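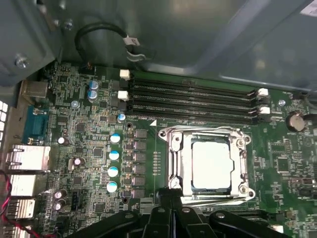
Processor in its socket, memory slots still empty.

Workshop > Refurb desktops > Questions people ask

Filed under: Processors, sockets and paste

I rebuild old Dell towers under the name Jendby, and the same questions land in my inbox every week, so I've gathered them up (with the answers I usually type out at midnight). If yours isn't here, have a look at the Lumomov board first, they're a friendly lot and much quicker than me!

Do I have to take the motherboard out to change the processor?

No, and please don't unless you enjoy tracing cables. Lay the tower on its side, take the side panel off, lift out the heatsink and you can get at the socket perfectly well with everything else still screwed in. I leave the graphics card where it is too, as long as my knuckles fit.
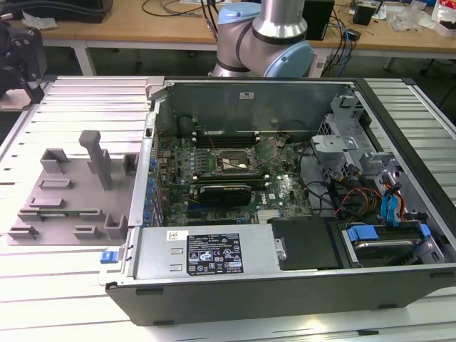
Tower on its side, heatsink off, graphics card still seated.

What about the power cable?

Out. Pull it from the back, then hold the power button in for 5 seconds. I do this even when I'm sure I've already done it.

Which way round does the chip go?

Look for the little triangle on one corner of the processor and match it to the mark on the socket. There are notches in the edges as well. When it's right it just drops into place under its own weight, no pressing. If it rocks, lift it straight up and look again.

Why are you all so nervous about the socket?

On these boards the contacts are in the socket and the chip is flat underneath, so if you drop a processor in corner first you can bend something you'll need a magnifier to see. Open both levers, swing the load plate right back out of the way, and hold the chip by its edges. Don't touch the gold bits. Don't blow on them either (I used to, it's a horrible habit). 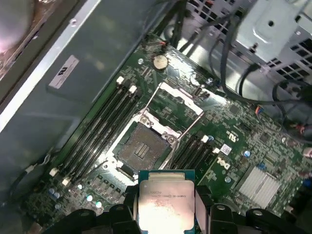

How do I get the old paste off?

A lint-free pad and a drop of isopropyl. I buy the Dimitrov pads in boxes of 80 and get through them faster than I'd like to admit. Wipe the top of the chip with the load plate closed, so there's no chance of anything dripping where it shouldn't, and keep going with fresh pads until one comes away clean. Do the bottom of the heatsink at the same time or you'll only have half the job done.

Kitchen roll will do in a pinch, but it sheds, and the fluff gets everywhere.
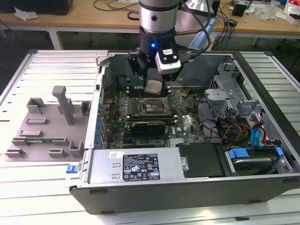
Fluff in a memory slot is a real pain, by the way. I once spent a whole September evening swapping sticks about in a machine that wouldn't start, and it was a bit of tissue in the second slot. So if you've had the memory out, check the slots with a torch before you put anything back.

How much new paste?

A blob the size of a pea, in the middle. I use Gilent, but any decent tube will see you right. Let the heatsink spread it.

It beeps and won't start. Have I killed it?

Probably not! Nine times out of ten it's the memory. Push each stick down until the white latches click, then try with just one stick, and check the processor power cable while you're in there.

Can I post you mine?

Yes, but email first, and take the graphics card out before you pack it.

Page last fiddled with 22 Jan 2020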